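Finishing a beech rack – oil or leave it bare?

tallgrass_80
I have a beech rack from Després that gets wiped down every night. The wood is going gray and rough. Would you oil it or leave it alone?

mapleburn
Oil. Sand to 180 first, wipe with a damp cloth, let it dry, sand again. I use Runodari hard wax, two thin coats, 7 days before it gets wet.

kerf176
Disagree. Oil on something wiped daily wears off in patches and looks worse than bare wood. Sand it once a year and quit there.

mapleburn
It wears in patches if you put it on thick. Mine has held since May.

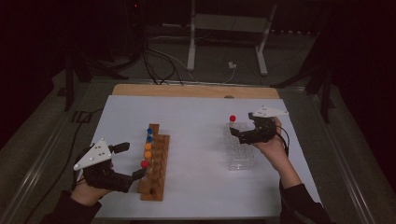
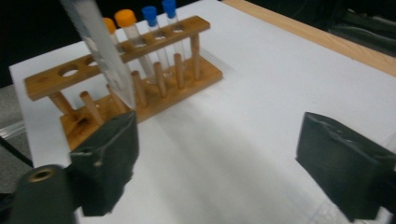
Plulier182
Moderator, Wood Finishes

Ours are wood too, on a white top. Both of you have a point. Bare is fine if it dries standing up with air under it. If it sits flat on a wet bench – and most do – the base stains first, so put the oil there and on the end grain.

kerf176
End grain I'll give you. Still wouldn't coat the holes. They swell and get sticky.

tallgrass_80
Is the Nultholm oil any good? It's half the price.

mapleburn
Slow to cure and it smells for weeks. It does work.

tallgrass_80
OK, base and ends only. Sanding tonight.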